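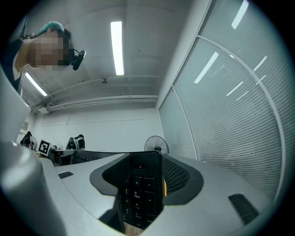
Apr 24, 2018
By the Emora Handling Group

New house rules for gripper work are out!

After a long winter of drafts, the handling rules for hand-held gripper sessions are finished, and we couldn't be happier with how they came out. They apply at Varnatley and Getberg from today, and the Frade bench will switch over as soon as its spare pads arrive. The full text is document 2207 on the shared drive. It runs to 43 short clauses, so please don't be put off, most of them are a single line.

The part we're most excited about is the section on small desk items: keypads, remotes, calculators and the like. The old sheet said "grip firmly" and left it there, which meant every bench had its own habits (some of them pretty rough on the keys). Now there is one way to do it. Hold the item by its long sides, pads flat against the casing, and keep pressure off the keys. Close slowly until it stops shifting, then stop closing. If it has a cord, the cord goes over the back of the housing and never between the fingers.

Pads get their own page. Look at the rubber before each session and wipe it with a dry cloth. A pad with a lifted corner or a worn ridge comes off right away, even if you only have one recording left. Pads are changed in pairs, and the change goes in the bench log with your initials.

Then there's the marker board, which caused more discussion than everything else put together! It has to stand upright on a firm surface, with the whole black-and-white pattern in the clear. No leaning it on a monitor that somebody may want to move. If the board gets bumped, stop, set it straight and start the recording over. We know that's annoying when a run is going well, but the February recordings had too many with a board that drifted partway through, and sorting them afterward took far longer than repeating them would have.

A few things for the person holding the tool:

If you wear a head camera, fasten it before you pick up the gripper, and check that the arm doesn't touch the tool when you bend over the work. Tie back long hair and tuck in lanyards. Sessions are capped at 55 minutes, with a proper break after each one, away from the bench. Several of you asked for this cap and we're really glad it made it in.

Faces are blurred before any recording leaves the building. This covers operators as well as people sitting farther back in the room, and clause 3 spells out who checks it. Please read that one even if you skip the rest.

Existing recordings don't need to be redone. Anything started under the old sheet can be finished under it, just write "old rules" in the notes field.

Thank you to everyone who sent comments, especially the Getberg bench, whose marked-up copy had more ink on it than ours did. Keep them coming. The next revision is already open for suggestions, and tool storage is first on the list.

Contact: Emora Handling Group, Varnatley office | © 2018 Emora | Back to top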